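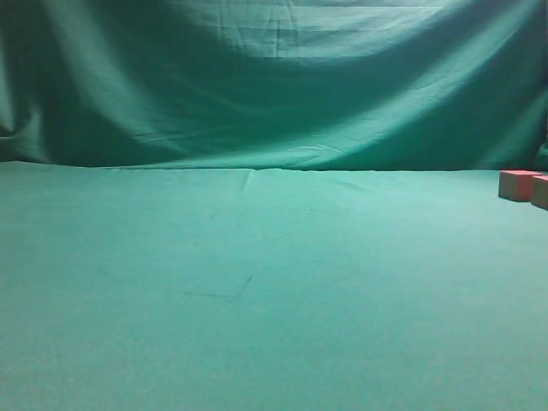 Nuwan Sheikh asked after the last report whether the green cloth was really needed, or whether a plain painted table would have done the job for less. We tried the painted table first. Small pieces slid on it and the lamp reflected off the top, so we went back to cloth.

Rullthorpe Block Library
Progress report to the Nishad Fund, period ending February

Home Projects Reports Grants Contact

1. The table

The same teal-green cloth is used for the table cover and for the hanging behind it. The two cost £228 together, delivered to Steston. The hanging drapes in loose folds and we have stopped trying to get it flat. It still has fold creases near the top. Steaming them out would take an afternoon, and we would prefer to spend that time on the sorting. The table cover matters more. We smooth it by hand before each session and brush it down at the end.

2. Sorting

The collection from Sarnach came to us as 3,592 pieces in mixed boxes. At the end of the period 1,414 had been sorted, checked and entered on the list. This is a little behind plan. January was slow while the heating at Steston was being repaired, and the plain cubes are taking longer than the shaped pieces. Arches and triangles can be matched by outline. Cubes have to be compared for size and colour, and some of the pinks and tans are very near to each other.

The method is now settled. Pieces of one kind are put out in a small group on the cloth, compared, and then boxed together. Large groups were quicker to set out but led to mistakes, and two boxes had to be done again. 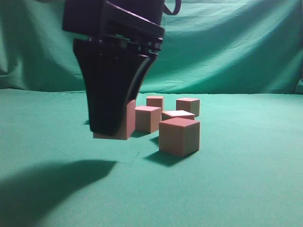
Iestyn Owen thinks the tan-pink cubes should be kept as one set, even where the shade varies, as the borrowing groups will mix them within a week anyway. We agree, and the list has been changed to allow for it. Cubes will be separated by size only, with the shade given as a note.

3. Boxes and lending

We have bought 26 lidded boxes and labelled them. The first will go out on loan when the cubes are finished. Three playgroups have asked to be on the list and one would like a cloth to go with its box. We have offcuts for this, which need hemming.

4. Spending

Cloth, boxes and labels are all within budget. The lamp line is unspent, as the lamps already at Steston have been good enough. We ask for permission to move that money to a second table cover, so that one can be washed while the other is in use.

5. Next period

Finish the cubes, then the long pieces. Redo the labels that have started to peel. Agree with Sarnach what happens to damaged pieces, which are being kept in a separate crate for now.

Home Projects Reports Grants Contact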